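Storage > Bins and Totes > Straight-Wall Bins > Zorkia 2112

Zorkia 2112 Straight-Wall Bin, Gray

17 shares | 4 comments

The Zorkia 2112 is a large open-top bin for stockrooms, packing benches and workshops. It has straight walls, a flat base and a plain rim, and it comes in gray. Fleteo sells it singly and in packs of 4. The pack price is shown once you choose a quantity at checkout.

It replaces the older Zorkia model with sloping sides. Customers liked that one because the empties nested, but the slope cost a good deal of room at the bottom, and boxed goods never sat square in it. The 2112 does not nest. If you need to store a lot of empties in a small space, look at the folding bins in the next category.

What it is for

Most of these go to people who pick small and medium goods by hand: spare parts, bagged hardware, garments, boxed samples. The walls are high enough to hold a day's picking in a small shop and low enough that a person of average height can reach the bottom from a standing position when the bin is on a bench. On the floor it is less comfortable, and we suggest a stand or a low cart.

The bin is not rated for food contact. It is not meant for liquids, either. The base is solid, with no drain holes, but we do not test it for holding water and will not take returns on that account.

Stacking

Full bins stack 2 high with the lid on. Without the lid they should not be stacked, even when the load is flat and level with the rim. The lid is sold separately and lifts off completely. There is no hinged version and none is planned.

When stacking, set the upper bin down squarely and check that all four corners are sitting in the lid before letting go. Put the heavier bin at the bottom. Bins on a cart should be strapped if the cart has to cross a door sill.

Labels

Each short side has a smooth area for a label. Paper labels hold well but leave some glue behind. Warm water and a plastic scraper take it off. Do not use a metal blade. Customers who change labels often may prefer the clip-on card holder, which fits over the rim and can be moved from bin to bin.

Rainer Hinrichs, who runs the parts counter at Nechyporuk, asked us for holders on the long side as well. They do fit there, but they stick out into the aisle on narrow shelving, so measure first.

Cleaning

Wipe with a damp cloth and a mild soap. For dried dirt, let the soap sit for a few minutes before wiping. Dry the bin before putting cardboard in it, and do not put the lid on while the inside is damp. Solvents will dull the surface and can weaken the corners over time. Pressure washing is fine if the nozzle is kept well back from the rim.

Setting up a bench with two bins

A common layout is two bins, one behind the other, with the near one for goods being worked on and the far one for goods waiting. It takes up less bench width than a side-by-side layout, and the worker does not have to turn. The drawback is the longer reach to the back bin, so keep light items there.
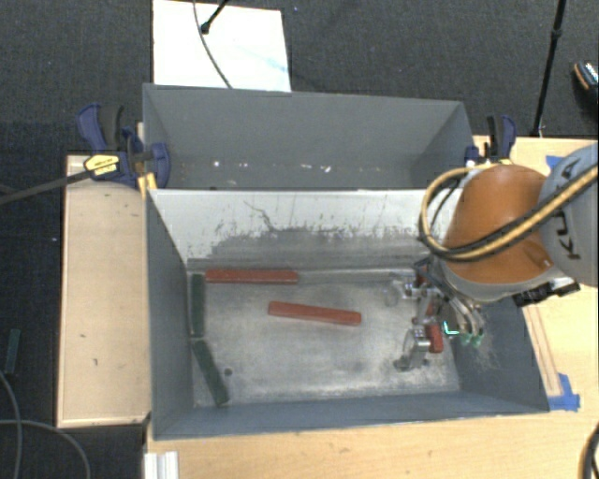
Leave a hand's width between the bins and anything next to them so they can be lifted out without scraping knuckles. If the bench has a lip, the bin should sit fully inside it or fully clear of it. A base resting half on a lip will rock and, under a heavy load, may bow.

Imke Eichhorn in our sales office can advise on bench sizes if you send her a rough sketch with the inside measurements. Please include the height of the bench and say whether anything is mounted over it.

Delivery and returns

Single bins ship in a carton. Packs ship on a half pallet, shrink-wrapped, and someone needs to be there to sign. Orders placed before noon leave the Rostimgate warehouse the same working day. Blue and green are out of stock until March.

Unused bins can be returned in their original packing. Bins with labels on them count as used. If a bin arrives cracked, keep the carton, take a photo of the damage and send it in before you unpack the rest.

Comments (4)

Lutz Kleinschmidt: Does the lid from the old sloping model fit this one?

Fleteo: No, the rim is a different shape. You need the 2112 lid.

Hervé Huet: Bought a pack for our sample room. Good and stiff, and the boxes sit flat in them. I would have liked a handle cutout on the long side too.

Igor Jakubowski: Card holders were missing from my order but came two days after I called. Bins are fine.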